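January, gripper swap notes, bedroom rig

Started at 4:10 pm, later than I wanted. Nesrin had the Markine fingers on the bench since lunch and I kept getting pulled into the shipping thing. Anyway, they're on now! Question for this round is whether the articulated fingers are good enough on thin, floppy stuff that we can stop swapping back to the Wadberg parallel jaws every time somebody wants to do bedding or laundry.

Controller is the same Eren build we've been running, nothing touched except the grip force table. I set closing force to 17 percent to start, which is way lower than Orhun would have picked (he likes to begin at 40 and work down, and then we're picking lint out of the finger joints all evening). Head camera exposure locked. I forgot to lock white balance for the first few runs, so ignore the color on those if you go back through the logs.

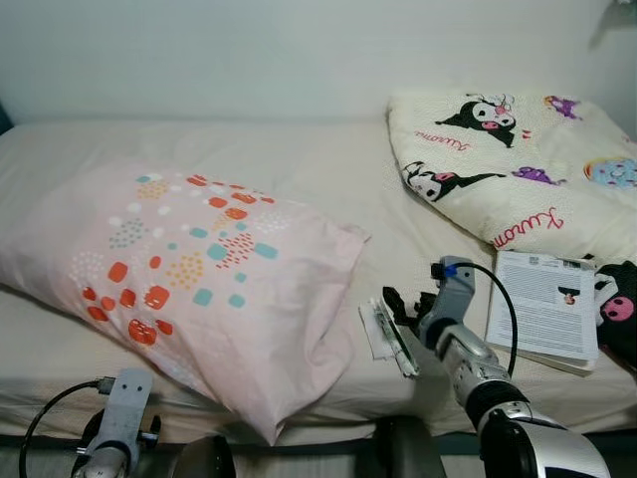 Right gripper holding the small white piece by one edge, next to the pink pillow. Left gripper low, pointed up toward the pillow.

What I like so far: the edge grip. The Wadberg jaws want to pinch a whole wad of material, and then you've got no idea where the free edge went. With these I can come in from the side, close slowly, and keep a fold more or less flat. Four tries on the thin stuff, three good. On the miss the fingertips skated along the sheet and closed on nothing, and the controller still reported a grasp. That's the false positive Nesrin was complaining about at Flerkthorpe, so I'm glad to have it in a log finally.

What I don't like: the cable. There's a loop off the top of the gripper that runs back down along the arm, and I'm nervous about it whenever the wrist rolls. Capped wrist speed for now. Orhun Kılıçarslan says a shorter lead would fix it, I say it would just move the strain up to the connector. We'll see who's right.

Cream blanket on a cream-white sheet is rough on the segmentation, by the way. The printed pillow gets a nice clean mask every time. The blanket mask leaks into the sheet wherever there isn't a Kuromi to hang on to. Might be worth trying the depth edge thing again, or just dropping the exposure a notch.

Cycle limit is set to 310 before the next finger inspection. Nesrin Altıntaş has the spare pads.

Still to do: pillow by the corner, both arms. Same force table with the Wadberg jaws so we have a fair comparison. Ask about the false grasp flag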